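Search the forum
Advanced search
Posted in: Home Builds > Grippers & End Effectors > Soft stuff

Thread: Hand-held gripper pair, fingers slipping on fabric

kettlepond
Hello everyone, long post, sorry in advance (my spouse says I write forum posts the way other people write holiday letters). I've been building a pair of hand-held grippers at the Trenmont shared workshop since November, mostly in the evenings once the laser cutter crowd has gone home and I can hear myself think. The fingers are printed in black with brass-colored inserts so I can swap tips without chewing up the plastic. I drew the linkage myself and I'm pretty fond of it!

Blocks, cups and markers are all fine. Cloth is where I come unstuck. Dish towels I can mostly manage, but with anything furry the tips close on the pile and slide right off the backing. My practice piece is a dark green plush thing with a lime felt spike on it, and I've been trying to straighten it out and fold it with one gripper in each hand.

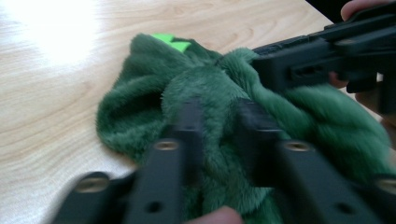 What I've tried so far

1. Bare printed tips. They hold if I grab a fat fold, and lose it as soon as I pull sideways.
2. 100 grit sandpaper glued on. Good bite, but it pulled fuzz out and I felt terrible.
3. 600 grit. Very kind to the fur, and about as grippy as a bar of soap.
4. A stiffer return spring. My thumb gave out before the fabric did.

Any ideas welcome, including "start over."

brasstack_lou
Please don't start over, those fingers look like they have plenty of life in them. I'd put a soft pad on one side only and leave the other side hard. I use the Drileck silicone sheet, cut a little oversize and wrapped around the tip. With two soft pads the fabric rolls between them, at least on mine, and I spent most of a winter working that out.

ohmslawn
Going to disagree with Lou, in a friendly way. I've had much better luck with soft pads on both sides and a shallow ridge across each one. One hard side is great for a towel. On fur you want to get down through the pile, and a flat hard face just sits on top of it. What's your tip width, kettlepond?

kettlepond
Narrow, and probably too narrow now that I look at them again. I made them that way to pick up screws and then never changed them. The stepped shape comes from the same stage of the design, when I was still adding a bit here and a bit there.

brasstack_lou
Ridges snag on knits, though. Fine if plush is all you ever do, but I'd hate to see somebody's sweater go through that.

tinroof_marla
You're both talking about pads and I'd look at the approach first. Come in low, push the fabric toward the other gripper until it bunches, then close on the bunch. I folded the same fleece hat 200 times on my Brerkari build and the pads mattered less than I wanted them to (I had already bought a whole drawer of them).

ohmslawn
Fair, but bunching it up doesn't help much if you want it flat at the end!

tinroof_marla
Bunch to pick up, then shake it out. Same as laundry.

kettlepond
Okay, this is wonderful, thank you all. I'm going to print two sets of wider tips, one for Lou's hard and soft pair and one with ohmslawn's ridges, and practice Marla's low approach with both. The inserts stay where they are, so swapping should only take a few minutes. Does anybody have a favorite glue for silicone? The stuff in the workshop cupboard peels right off.

brasstack_lou
Skip the glue and clamp it under the screws. There's an old thread by Tóth with a drawing of the clamp plate, post 494 if you sort by oldest. Make the plate a hair thicker than the drawing says, mine bent.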